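Chapter 4
Sorting and Storing: A Place for Every Thing

In this chapter you will learn how to:
set up a sorting surface
choose groups that other people can follow
pass items from hand to hand without dropping them
check a finished sort

Key words: category, sorting pass, handover, stray, home bin

Open any drawer in your house and you will find a small history of decisions. Somebody put the tape next to the batteries. Somebody else dropped in a key and never came back for it. Sorting is the skill of making those decisions on purpose, and I think it is one of the most satisfying jobs in this whole book! You begin with a heap, and by the end you can put your hand on anything in it.

We start with bins because they are forgiving. A shelf shows off every mistake, and a drawer hides them, but an open bin lets you change your mind as often as you like. Set your bins side by side on a clear, pale surface if you have one – dark items stand out against it, and small parts are much easier to spot when they roll.
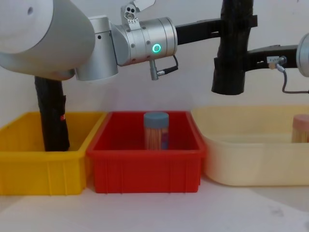
Color does a lot of quiet work here. If each bin is a different color, you can say "yellow" to a partner across the table and be understood at once, long before either of you has agreed on a proper name for the group. That matters more than it sounds. In the first few minutes of a sort, the names keep changing. What began as "cables" becomes "cables and chargers," then splits again when the chargers turn out to fill half the bin. The color stays the same through all of it.

Rocío Castaño, who ran the parts room at Mfinanga for many years, taught her new staff to leave the bins unlabeled until the first sorting pass was over. Her room held 884 kinds of parts, and she had seen plenty of beautiful labels on the wrong bins. Try it her way in Activity 4.1 and then try it with labels from the start. Which felt faster? Which gave you fewer strays? (A stray is an item that fits none of your groups. Keep strays together at one end of the table and come back to them last.)

4.1 The Handover

Most sorting at home is done alone, but in a workshop or a kitchen two people often share a table. One picks, the other places, and between them comes the handover: the short moment when both have hold of the same item. It looks like nothing at all. Slow it down, though, and there is a lovely bit of timing inside it. The giver must hold on until the taker has a firm grip, and the taker must not pull before the giver lets go.

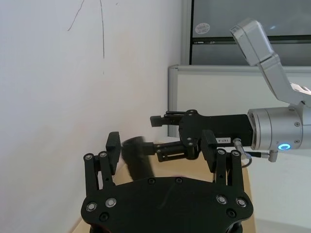 Long, rounded items such as flashlights, markers and spray cans need the most care. Offer them so that your partner has a free end to take, with your own fingers well back from it. Keep the handover low and over the table. Then a slip costs you a short drop and a laugh, and you can carry on.

Practice with something light first. Pass a marker back and forth ten times while you talk about anything you like, and notice when you stop thinking about your fingers. Then switch hands. Most students find the second hand far clumsier, and far more interesting!

Think About It

Wycliffe Kimaro and Yatziri Sandoval are sorting 306 items from a school supply closet. Wycliffe wants to group them by size so that the bins pack well. Yatziri wants to group them by use so that teachers can find things. Decide what you would do, and write two or three sentences to explain your plan. Save them, as you will need them again in Section 4.3, when the closet gets a new shelf.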